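Tri des déchets dans les salles communes -- questions fréquentes
Résidence Penalura, Semville

Où jeter une canette de boisson ?
Dans la poubelle à couvercle de la salle, garnie d'un sac en plastique.

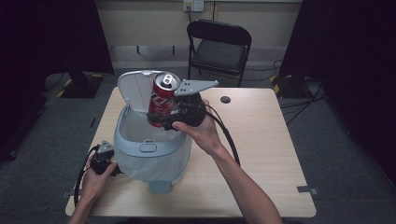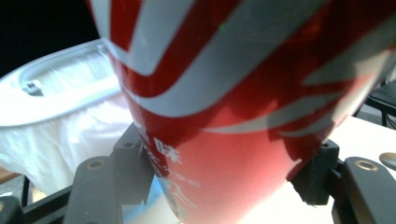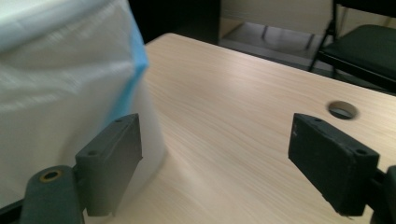 Faut-il rincer les canettes ?
Non. Il suffit de les vider entièrement -- sans les écraser.

Quand les sacs sont-ils remplacés ?
Tous les 2 jours, ou tous les 3 jours en avril.

À qui signaler un couvercle défectueux ?
À M. Silvan Egger, service intérieur, poste 799.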